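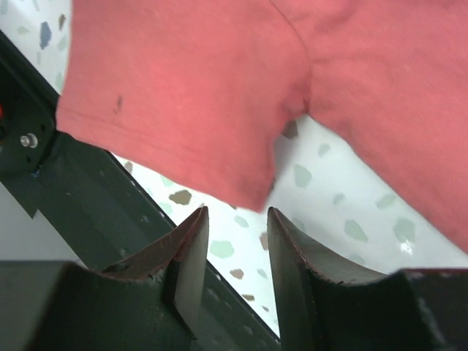

Lire un article sur la défense antimissile sans s'y perdre

Mis à jour le lundi 31 mai

On me demande souvent par où commencer quand on tombe, un dimanche matin, sur un long papier plein d'intercepteurs, de radars et de menaces à demi-mot. Je vous donne ma méthode, celle que je pratique depuis des années à la table de la cuisine, avec un crayon et beaucoup de café – elle vaut ce qu'elle vaut !

Commencez par chercher qui parle. Prenons le dossier Randollow, ce projet de radar côtier dont on a tant discuté en août. Le bulletin de Sitport le présentait comme un bouclier, la lettre d'Arnstead comme une provocation, et tous les deux partaient du même communiqué. Notez l'auteur en haut de votre feuille, et son employeur si vous le trouvez. 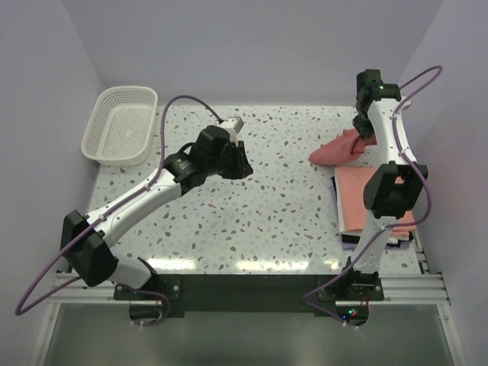 Deux bras blancs au-dessus d'un plateau moucheté, tissu rose à droite.

Tracez ensuite deux colonnes. À gauche, ce qui est déjà déployé ; à droite, ce qui est annoncé, financé, souhaité ou simplement redouté. Vous verrez que la colonne de droite se remplit très vite (la mienne déborde presque toujours au verso).

Passez aux chiffres. Un taux d'interception d'environ 90 % lors d'essais, par exemple, appelle trois vérifications : contre quel type de cible, avec ou sans leurres, et l'équipe connaissait-elle l'heure du tir ? Si l'article n'en dit rien, mettez un point d'interrogation dans la marge et continuez votre lecture.

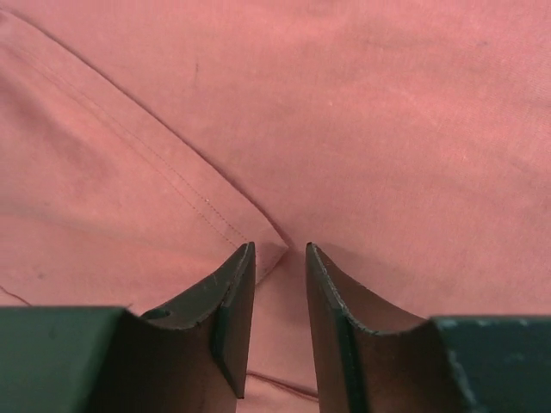
Tissu rose saumon, bord replié en biais.

Gardez pour la fin les verbes au conditionnel. « Pourrait être tenté de frapper » parle d'une intention supposée, et l'intention se discute tout autrement que la portée d'un missile. Je les souligne en rouge, puis je relis le texte en les sautant. Pour classer le tout, la fiche Collet suffit largement, une par article, agrafée à la coupure.
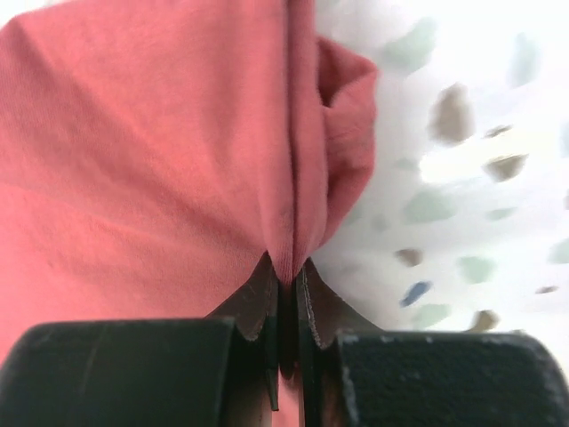
Une lectrice objecte que la colonne de droite mériterait d'être coupée en deux, car un budget voté pèse tout de même plus lourd qu'une déclaration de tribune, et elle ajoute qu'elle y inscrit aussi la date du vote.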